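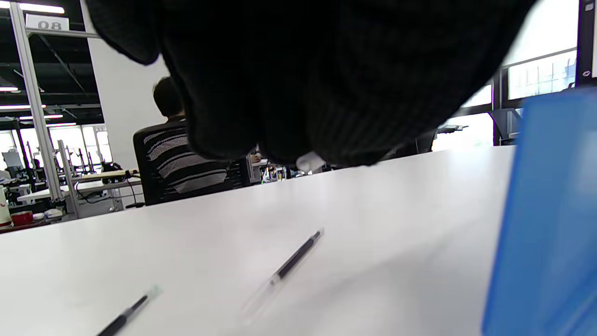

Office Pen Plan Promises Savings, but the Math Is Thin

Aug 11, 2024

Detumero wants its office staff to stop throwing away pens. The company says a new refill program at its downtown office will cut waste and save money, and it has put out a cheerful announcement saying so. How much money, and how much waste, is harder to pin down.

The program started in June. Employees were asked to turn in the pens rattling around in their drawers and bags, and the company set up a white worktable on the main office floor where the pens could be sorted. Black pens with life left in them go back into use. Empties are supposed to be opened up and given a new refill. Blue plastic trays keep the refills from rolling off onto the carpet.

By the end of the first collection, Detumero says, it had taken in 1,769 pens. The announcement calls them "rescued."

That word is doing a lot of work. Asked how many of the pens had been refilled and handed back out, office services manager Iona Tosh said the company had not tracked that.

"We know what came in," Tosh said. "We're working on how to record what goes out. The point of the first round was to find out what we had."

What it had, by her account, was a mess. Pens came in from trade shows, hotels, banks and at least one dentist. A good share of them can't be taken apart without breaking the barrel. Others open up fine but take a refill in a length the office doesn't stock. Tosh would not say what happened to those, beyond that they were "set aside."

The refills come from Endico, an office supplier, which also sold Detumero the trays. Endico's brochure for the program says that switching to refills can reduce pen spending by 20 percent. The brochure does not say what that is 20 percent of, or whether it includes the time of the people doing the refilling. A request for the numbers behind the claim was answered with a second copy of the brochure.

Time is the sticking point for Bushra Satti, a bookkeeper who has an office down the block and advises small businesses on the kind of spending that gets past everyone. She has looked at two similar refill plans for clients and told both to drop them.

"A pen is cheap. A person sitting at a table is not," Satti said. "If it takes somebody a minute to find the right refill, get the pen open, put it back together and scribble on a pad to see if it writes, you have spent more than the pen cost. I'd want to see that minute in the math somewhere, and I never do."

Satti said she has no quarrel with the idea of throwing less away. She uses a fountain pen herself. Her complaint is with calling it a savings.

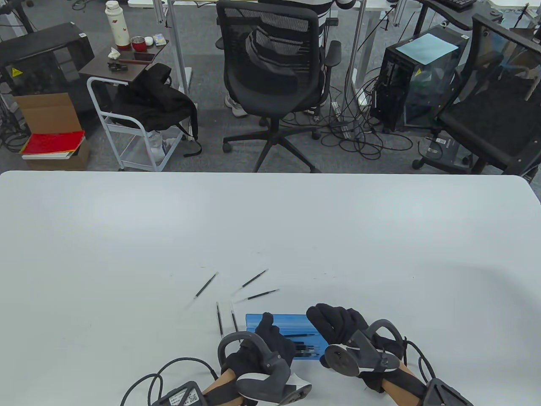
The refills themselves are one more headache. Take the barrel off and a black refill is a thin stick with a metal tip, and one brand's looks a lot like the next brand's until you try to make it fit. A few millimeters too long and the pen won't close. A little too short and the point disappears into the barrel the first time somebody presses down to sign something.

Detumero's answer is to move everyone to one model, the Katico, over time. That would solve the fit problem. It would also mean buying new pens for the whole office as part of a program meant to keep the office from buying new pens. Tosh said she understood why that sounded odd.

"You buy them once," she said. "Then you keep them."

Whether people keep pens is an old question, and the company's own history doesn't offer much comfort. An earlier supply of Katico pens, ordered for the reception desk, lasted two weeks. Tosh said the pens were not used up. They walked.

Several employees reached for this story were polite about the program and vague about whether they had used it. One said she had turned in a coffee mug full of old pens mainly to get the mug back. Another said he liked knowing where the refills were but still picked up whatever pen was closest. A third asked if the program covered highlighters. It does not.

The announcement also says the program will keep plastic out of the trash, and there the company may have a better case. A refill has less to it than a whole pen, and an employee who really does go through refills in the same barrel for a year will throw out less. But Detumero doesn't weigh its trash, and the bags the refills arrive in go in the regular bin. So do the spent refills. Tosh said the company had looked into a mail-back service run by a firm called Nyarko and decided the shipping was too expensive for now.

Endico does not take back used refills either. A representative said the company was "exploring options" and declined to name one.

None of this makes the refill table a scandal. The cost is small, the trays will be useful for something, and the drawers at Detumero are presumably easier to close than they were in the spring. Sorting a big pile of pens and finding out which ones write is a sensible thing for an office to do every so often. It could also be done without a brochure.

Satti suggested a simpler test. Stop ordering pens, put the working ones in a cup, and see how long it takes before anyone asks for more. If the answer is most of a year, she said, the company was overbuying, and that is where the money went.

Tosh said she had not ruled that out. For now the company plans to hold another collection and this time will log pens as they leave the table as well as when they arrive. She said the results would be shared with staff, though she could not say when, and that the next order of refills has already been placed.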